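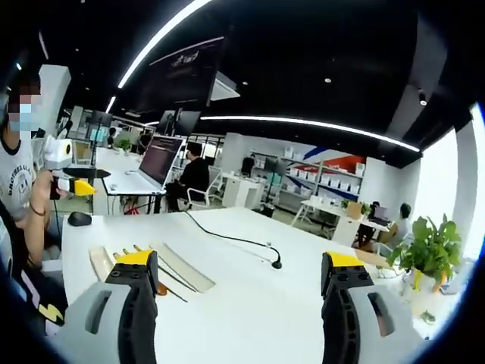

Page last updated: 20th May

Enda Moynihan and the long way back to Catterall

If you were the sort of person who stayed in to watch Catterall when it first went out, and I was very much that sort of person, you will remember the kitchen. Most of the big moments happened there. The eldest daughter announced she was leaving home, the grandfather came back from wherever it was he had been (the writers changed their minds about that more than once), and the whole family sat down to eat in near silence for what felt like half the final episode. So when word came in February that the drama was returning for a new run of 8 episodes, my first thought, I'm slightly ashamed to say, was for the kitchen table.

Enda Moynihan laughs when I tell him this. He played Fergal, the middle son, through all 3 of the original series, and he comes back now as a man with grey in his beard and children of his own to shout at. "They rebuilt the whole house from old photographs," he says. "I walked in and went straight to the wrong drawer for a fork, because I'd remembered it from home and not from the set. My own mother's kitchen had crept in there somehow."

He is good company, Moynihan, and quick to talk about anybody's work but his own. He praises the new director, and the young woman playing his daughter, and a lighting man who was there the first time round and still whistles between takes. Getting him on to the subject of Fergal takes a second pot of tea.

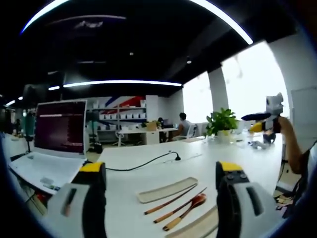

Meals have always been the trick of Catterall, and the new scripts lean on them harder than ever. The opening episode has four of them, each a bit more bad-tempered than the last. There's a lovely stretch in the second where Fergal, trying to impress his daughter's new boyfriend, lays out a pair of chopsticks and a wooden spoon, much like the ones here, and then can't decide which of them he's meant to be eating with. It plays as comedy for a minute or so and then the boyfriend says something quite small about Fergal's late father, and you could hear a pin drop. I watched it twice and I'm still not sure how Moynihan does it. He barely moves his face.

"I didn't want him to have got wiser," he says. "People come back in these things and they've had a wash and a think. Fergal hasn't. He's the same eejit with a mortgage."

The years between haven't been idle ones. There was the stage tour of Bristska, which ran to 261 performances and which he talks about the way other people talk about military service, and then Estilard, the sea-going thriller that I loved and that hardly anyone else seems to have seen. He still gets letters about it. One viewer sent him a hand-drawn chart of the ship with all the mistakes marked in red, and he has it framed in his hall.

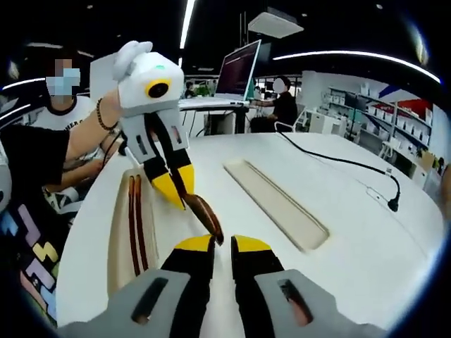

Round the table: a white top, and a long pale tray set into the middle.

It was Kovenex, the company behind Estilard, that bought the rights to Catterall and rang him up. He said no at first. He said no for most of a year, in fact, and what changed his mind was an open call for extras to fill the village in the wedding episode. They had hoped for a few hundred and about 2,000 turned up, some of them in cardigans they had knitted to match the ones in the first series. "I saw a picture of the queue," he says, "and I thought, well, you can't very well stay at home now, can you?"

Will there be more after this? He looks into his cup for a good while. The last script does leave a door open, he admits, and then he corrects himself and says it's more of a window, and that somebody of his age would need a hand getting through it.

Catterall returns next month, with the first two episodes shown together.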